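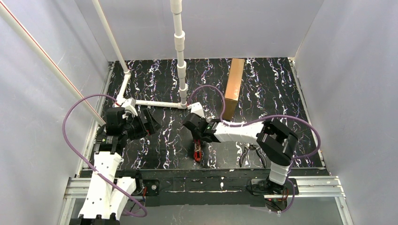 Bancada com os dois braços, pinça esquerda aberta e sem carga, pinça direita sobre a ferramenta vermelha.

De: Judit Virág
Para: lista manipulação-bimanual
Data: 2020-01-06
Assunto: Re: [bimanual] Skevo ou Flokex para o controlo das pinças

Respondo por pontos, com o texto original citado.

> Estamos a decidir entre o controlador Skevo e o Flokex para um par de
> braços pequenos. O fornecedor recomenda o Flokex por ter o ciclo mais
> rápido. Alguém mediu diferença real na pinça, ou só no papel?

Medi. O Flokex fecha a malha a 1000 Hz, o Skevo a 600 Hz. Com a pinça a abrir e a fechar em vazio não consegui separar os dois registos de posição: a diferença fica abaixo do ruído do codificador. Em contacto já se separam. O Skevo demora mais a limitar a corrente quando os dedos encontram um corpo rígido, e o pico vê-se bem no registo. Com um objeto deformável o pico desaparece nos dois casos.

O atraso entre o comando enviado pelo PC e o primeiro movimento do dedo foi de 16 ms com o Skevo, na configuração de fábrica. Baixa se for desligado o filtro de entrada, mas nesse caso o dedo vibra em posição de espera. Deixei o filtro ligado. Para o Flokex ainda não tenho um valor que queira publicar, porque a marca temporal do firmware que recebemos não é fiável.

> Que objetos usaram? Só temos cubos impressos e não sei se chegam.

Não chegam. Os cubos têm faces paralelas e escondem os erros de alinhamento do punho. Passei a usar ferramentas de mão e uma caixa de cartão comprida e estreita. Na fotografia a ferramenta vermelha está quase a direito, com a ponta arredondada virada para o lado de montagem, e o alicate está aberto por baixo do antebraço direito. O alicate é o caso mais difícil. Se a pinça apanhar só um dos cabos, o outro roda e o centro de massa muda durante a elevação. A caixa serve para testar o limite de força: com o ganho de origem do Skevo, as faces cedem.

> Os dedos são os originais ou os Cuka?

Os ensaios desta mensagem foram todos feitos com os originais. São largos e angulosos, bons para a caixa e medianos para cabos finos. Os Cuka foram montados uma única vez, com o Skevo, e obrigam a refazer o zero. Não trato esses dados como comparáveis.

> Como resolveram a passagem dos cabos? Os nossos prendem no cotovelo.

Deixámos folga a mais, de propósito. Cada cabo roxo sai da zona da pinça, faz um arco largo por cima e volta a descer com outra volta antes de terminar. Ocupa espaço e por vezes entra no campo da câmara, mas deixou de puxar pelo punho. Com o cabo preso ao antebraço por abraçadeiras, o esforço lateral aparecia na corrente do motor do punho e passei dois dias a culpar o controlador. Quem comparar correntes deve verificar isto antes de tudo o resto.

> Usam a estrutura em tubo como obstáculo fixo no planeador?

Sim. Está modelada com cilindros simples, com as uniões mais largas modeladas à parte. O suporte branco por cima da pinça esquerda também tem de entrar no modelo de colisão. Na primeira versão ficou de fora e o planeador aceitava trajetórias junto ao canto dos tubos que não se podiam executar. O mesmo vale para o suporte da direita. O modelo que a Tsoukalas distribui traz a pinça nua.

Quanto aos registos: o ficheiro do Skevo tem 1071 ciclos de abertura e fecho, com corrente, posição e instante do comando. O do Flokex é mais curto e está incompleto pelo motivo que indiquei. Os dois vão para o repositório da lista quando eu acabar de uniformizar as unidades. O Skevo escreve a corrente em miliamperes e o Flokex em contagens do conversor, sem o fator de escala no cabeçalho.

Para o caso que descreves, com objetos rígidos e velocidades baixas, ficava com o Skevo e reduzia o ganho de força antes de ligar qualquer coisa. Se precisares de controlo por contacto, espera pelos dados do Flokex. Conto repetir a série em março com o firmware corrigido e com os dedos Cuka nos dois controladores.

Uma pergunta para quem usa o Flokex há mais tempo: o fator de escala da corrente muda com a gama selecionada ou é fixo?

Judit Virág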